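Home | Boards | New posts | Members | Log in
Search this board... Go

Humanoid build, spare room – fruit off the shelf

kimusent_lu wrote:
Hello all, and thank you for the lovely replies in October! The arm will go out towards the yellow fruit quite happily now, but I still fret about the approach. Should the fingers come in low and flat, or open from above?

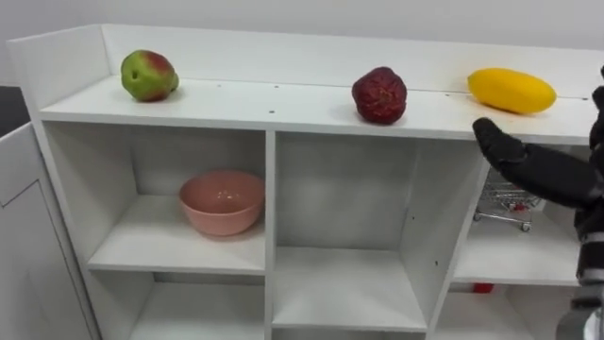 Londel Home Robotics Club – Builders' Board

ponell50 wrote:
Oh, that's a smart hand, Lumturie! I'd keep coming in low like that, with the fingers together. Mine used to swoop in from the top and it sent a good many plums across the carpet (the dog was delighted).

lindqvist_m wrote:
I'm going to disagree, sorry. Low is fine until the fingertips meet the front edge of the shelf, and then you've got a bent finger and a long evening. Spread the hand, come down slowly – I allow almost 15 seconds – and close at the end.

kimusent_lu wrote:
I do try it both ways, so don't fall out over me! Hand spread over the red apple, for comparison:

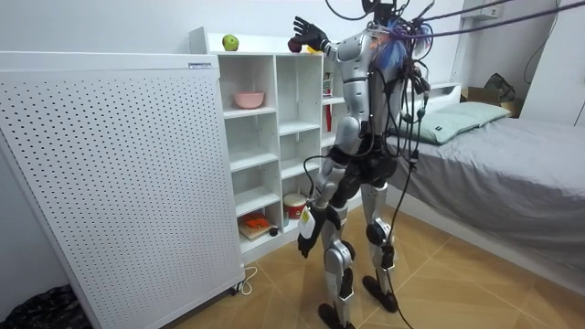
Page 2 of 2

ponell50 wrote:
All right, that does look calmer, though I'd want those cables tied up before it walks anywhere. And I still say low for the long yellow one.

lindqvist_m wrote:
Agreed on the cables, not on the yellow one. Love the hair, by the way.

kimusent_lu wrote:
Cable ties are on the list, and I'll do 50 goes each way and post the numbers. Lumturie Kelmendi x

Recent threads
Knee joints that creak
Quiet fans for a bedroom build
Which glove for a gripping hand?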